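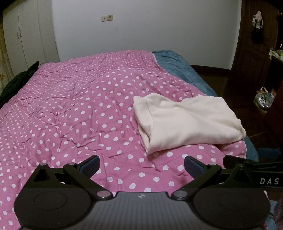 A folded garment on a polka dot quilt.

How to apply for an intervention order at the Drevport registry

An intervention order sets conditions on how another person may behave towards you or your children. You may apply without a lawyer.

1. Collect the application form from the registry counter or ask for a copy by post. Staff can explain the form but cannot give legal advice.

2. Describe the most recent incident first, then earlier ones. Your statement should not exceed 1,000 words. Attach messages, medical notes or photographs if you have them.

3. If the other person must not know where you live, tick the confidential address box and leave your address off every other page.

4. Lodge the form in person. A registrar will tell you whether an interim order can be considered that day.

5. Keep a copy of any order with you and give one to your child's school.

Enquiries about lodgement may be directed to Rahel Lüthi, Registry Services. If you are in immediate danger, call 000.

Page reviewed July 2023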